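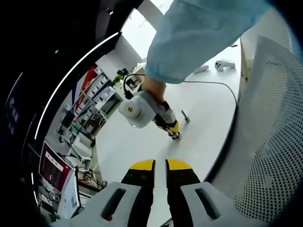
Sticky Plulen minis from Series 2, can they be saved and should I swap them?

Posted by wombatshelf in Toys, Games & Collecting

Hi all, long-time reader, and I've finally got something to ask! I'm not really a gamer. I played Plulen for a few months on my nephew's old tablet, got as far as the swamp levels and gave up when the frogs started shooting back. But I loved the look of it, and when Vestetti brought out the little blind-bag figures I bought a couple at the checkout, and then a couple more, and you can guess how the rest of that year went.

Anyway, in March I picked up a big job lot through the Skikbridge buy-swap-sell page. It cost me 75 dollars and there were 349 minis in it, mostly Series 2, tipped into an old ice cream tub and a couple of freezer bags. I was over the moon. The bloke selling them said they'd been in his garage and he just wanted the shelf back.

The trouble is that a lot of the clear-bodied ones (the slimes, the lantern fish, the one with the teapot on its head) are sticky. They're not dirty, or not only dirty. It's a tacky feeling, like the handle of an old screwdriver, and they pick up every bit of fluff in the house. The solid coloured ones are mostly fine except where they've been pressed up against a clear one, and then they've got a shiny patch.

I've tried warm water and dish soap. They come up lovely for a day or two and then the tackiness comes back. I haven't been game to try anything stronger because the painted eyes look pretty thin on some of them.

So, a few things. Is there a proper fix or is it just going to keep happening? Is it safe to keep them with my good ones? And is it bad form to put sticky ones up for swap if I say so in the listing? I've got a heap of doubles and I'm still short quite a few of the night-time set, so I'd love to trade, but I don't want to get a name for sending out duds.

Also, does anyone know what the tiny number under the left foot means? Mine nearly all say 3,182, with the comma and everything, which seems a funny thing to mould into a toy the size of a jellybean.

Reply from tuckshop_arvo

I had the same thing with mine. Baby powder! Chuck them in a bag with a spoonful and shake. They feel heaps better. Can't help with the foot thing sorry, mine are all glued to a pencil case.

Reply from Skikbridge Lurker

Oh no, the teapot slime is my favourite, poor thing.

What you've got is plasticiser coming out of the plastic. The clear ones are a soft vinyl, and soft vinyl has an oily ingredient in it that keeps it bendy. Over time, and especially in a hot place (a garage over summer would do it), that works its way to the surface and sits there. Washing takes off what's on the outside and then more comes through, so you feel like you've won and then you haven't. I've got dolls from when I was a kid that do exactly the same.

So I'm sorry to say I don't think there's a permanent fix. What you can do is slow it right down, and I've had a few of mine behaving nicely for ages now. My routine is pretty boring: lukewarm water, a drop of plain dish soap, a very soft toothbrush kept well away from the eyes, rinse, and then let them dry on a tea towel overnight. No hot water. No acetone or nail polish remover, ever, it'll take the paint and a good bit of the face with it. I've used a cotton bud with a little rubbing alcohol on unpainted bodies and been happy with it, but try it on your ugliest double first.

I wouldn't do the baby powder, with respect to the poster above. It does feel better, but it goes pasty in the creases and the clear ones end up cloudy. If you've already done it, it washes out.

Storage matters more than cleaning, I reckon. Get them out of the freezer bags. The soft bags are about the worst thing for them because the air doesn't move and the bag itself can go tacky too. I use the hard plastic divided trays from the hardware aisle, the sort people sort their screws and washers into, and I line each little compartment with a scrap of baking paper. One figure per compartment for anything clear, and the solid ones can share.

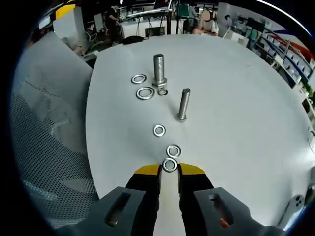
Two upright hex bolts and a flat washer on a round white table.

Polypropylene is the type to look for if the tray has a recycling mark on it (it'll be a 5 in the triangle). Hard clear polystyrene trays look nicer on the shelf, but I had a lantern fish melt its own outline into the bottom of one. It's still there. I keep buttons in that one now.

Keep them somewhere dark and coolish, like the bottom of a linen cupboard. And yes, keep the sticky ones away from your good ones. It isn't catching like a cold, but you've seen those shiny patches, and once the surface of a hard one has softened there's no undoing it.

On swapping, go for it, just say "tacky" in the first line of the listing and put in a close-up. I've swapped for tacky ones on purpose when I needed a body to practise repainting. A fair few people on the Skikbridge page will do two tacky for one clean, and if you've got night-time gaps that's a decent way to fill them. Wrap each one in baking paper for the post too, tissue sticks and you'll be picking it off with tweezers.

Reply from awad_and_on

Agree with all that, only adding the bit about the foot. I used to do Saturdays-and-holidays shifts at Awad, back when it was still a toy shop, and we got asked about that number constantly. It was the same on every Series 2 figure we opened and it didn't match the checklist or the rarity. My guess was always that it belonged to the mould or the factory. The ones without it aren't necessarily fakes either, we had sealed bags from Vestetti with blank feet in them.

Don't pay extra for it, whatever a listing tells you. And if you've got a spare lantern fish, tacky or otherwise, I've got two night-time owls sitting here doing nothing. Send me a message!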